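FROM THE LAUNDRY ROOM: THE GREAT SOCK AMNESTY, AND OTHER MATTERS OF STATE

Regular readers will remember that the April newsletter carried a polite note about the shared laundry at Pacheco Court. The May newsletter carried a firmer one. By July we had moved to capital letters, and in August someone laminated something. I am pleased to report that none of it made the slightest difference, and that we have now tried bribery.

The arrangement went like this. For the whole of October, any resident who came down and claimed an item from the lost property shelf got a free wash token, no names taken and no remarks passed. Any resident who had been quietly wearing someone else's jumper since winter could put it back on the same terms. Jucélia Siqueira from the second floor drew up the sign, which was cheerful and had a kangaroo on it, and I was told I could contribute by not editing it.

The response was better than I'd feared. Eleven doonas went home (why does anyone forget a doona? It's the size of a calf). A set of flannelette sheets was reunited with a bloke who had already bought the same set again, in the same colour, and who now owns enough flannelette to see out an ice age. The tea towel commemorating a regional scone competition remains with us, unclaimed and unrepentant.

Then there are the socks. We hold 85 of them, and because I know you'll ask, yes, an odd number, and no, very few of the others match either. If yours is among them, it's in the green tub under the window. The tub goes to the animal shelter at the end of the month, where I'm assured that dogs aren't fussy about pairs.

On to the machines. The oldest dryer, the one that smelled like toast, has been retired after long and variable service. Its replacement is a Nondero, bought second-hand for $600 including delivery, and it does everything the old one did except scorch pillowcases. It also plays a tune when it finishes. The tune goes for longer than you'd think. Daiane Furtado, whose bedroom shares a wall with the laundry, has asked me to pass on that she now knows it by heart, including the bit where it sounds like it's over and then isn't. There's a button to turn it off. Hold down "Delicates" and "Start" together until it beeps at you in a wounded sort of way. Please do this if you're drying anything after nine at night, and please don't turn it back on again for a laugh. You know who you are, and so does Daiane.

The lint filter needs emptying after every load. I've written that sentence in this newsletter so often that I could probably have it set to the dryer's tune. The filter pulls straight up. What's in it goes in the bin beside the dryer, and not, as has been happening, in a neat little felted pile on top of the dryer, like an offering.

Powder is also back on the agenda. The big tub of Gekari that we bought in bulk was meant to last until Christmas and lasted five weeks. One scoop is a full load. Two scoops is how we got foam under the door and halfway to the letterboxes, and I have no wish to discuss it further except to thank whoever got to it with the mop before I'd had my breakfast.
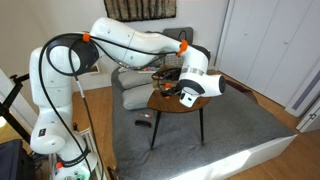 As for the clothesline, the long one by the back fence has been restrung and will now hold a wet quilt without sagging into the rosemary. The short one hasn't, and won't. Pegs are communal. I realise some of you have feelings about this, and the wooden pegs with initials on them have been noted, but if you leave them on the line they'll be used, and they'll be used by me.

The roster for the morning slots goes up near the stairs on the first of the month, as usual. Anyone wanting the six o'clock slot can have it with my compliments and my concern. Swaps are fine if both parties write them down. "I thought she said I could" isn't a swap, and has led to words being exchanged over a half-finished load of whites.

Tokens are still two for a wash and one for a dry, from the tin at number four. Knock first, and if there's no answer, try after tea. The tin is short by three tokens and contains one foreign coin and a shirt button, so if you're missing a shirt button, come and see me.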